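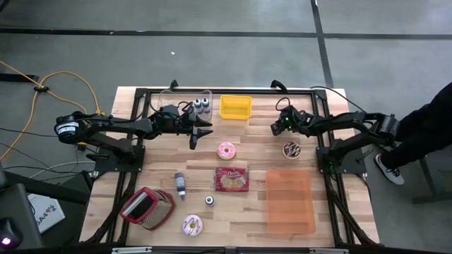
Does a taller firebox keep a wood stove burning longer overnight?

Height alone does very little; what carries a fire through to morning is how much wood went in, how dry it was, and how far the air was turned down before everyone went to bed.

4. Loading habits and the overnight burn

4.1 What owners say they do

The manuals for the stoves in our sample agree on nearly everything. Split wood should be dry, the load should sit below the baffle, and the air control should be left open until the new wood has caught. Owners agree with the manuals too, at least on paper. Of the 71 households that returned a burn diary, all but 7 described their own loading as "by the book" or something close to it. The diaries themselves, which the same people filled in, describe a different book.

The most common departure was the late rescue load. An owner finds a low bed of coals at bedtime, puts in as much wood as the door will admit, closes the air control at once, and goes upstairs. In the diary this appears as "loaded for the night." On the flue thermocouple it appears as a long, cold, smoky stretch followed by a modest fire at an hour when the household was asleep and unable to enjoy it. The glass the next day was usually black, and the diary usually blamed the wood.

We do not want to be too hard on the diarists. The Henine, the taller of the two stoves, has a deep firebox and a door that opens wide, and it is an inviting thing to fill. The Clanitz is squatter and takes shorter splits. Its owners complained more about cutting wood to length and less about nearly everything else. Whether the small firebox teaches better manners, or whether people with good manners buy small stoves, is a question our data cannot settle, although several respondents settled it for us in the comments box.

4.2 Measured burn time

We defined an overnight burn as the time from the last load until the flue gas fell below the level at which a fresh split would no longer catch without kindling. This is stricter than the definition used in brochures, where a stove is still burning for as long as a hand placed on it can detect a difference. Under our definition, the gap between the two stoves was smaller than the gap between careful and careless owners of the same stove.

Splits from each household were weighed, dried in an oven, and weighed again, and the result was compared with the reading from the owner's own pin meter. 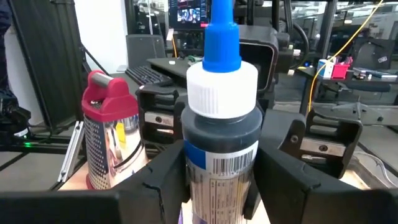 The owners' meters read low in most cases, for the ordinary reason that they had been pushed into the outside of the log. A split that has sat under a porch roof since January will have a dry skin and a wet heart, and a pin meter is only ever introduced to the skin. When we asked households to split a piece fresh and test the new face, the readings came up to meet ours. A few owners stopped sending readings at this point.

Wood above 18 percent moisture behaved noticeably worse in both stoves, and the effect was strongest with the air control nearly shut. The wet loads did last a long time, it must be said. They lasted the way a dull meeting lasts, giving off little heat and a great deal of vapor, and the households that burned them also reported the coldest rooms in the morning. Burn time on its own is therefore a poor measure of anything an owner would want, and in the remaining sections we report it alongside room temperature at the first diary entry of the day.

4.3 Flue height and location

Two sites need separate mention. The Huamán house sits in a hollow with a short outside chimney, and its stove was reluctant to draw on still evenings whatever was put in it. The Pledard site has the opposite trouble: a tall, straight, well-insulated flue that pulls hard enough to run through a full load before midnight unless the air is set well down. Both households had been told by neighbors that the stove was too small. We kept both in the sample but left them out of the averages, as a stove cannot fairly be graded on its chimney.

The remaining variation followed wood moisture first, load size second, and the timing of the air adjustment third. Ash depth had a small effect that came and went depending on which week was examined, and we make no claim for it. Stove model came after all of these. Owners who waited until the new load was burning well, then closed the air in two steps, got a usable bed of coals on most mornings with either stove.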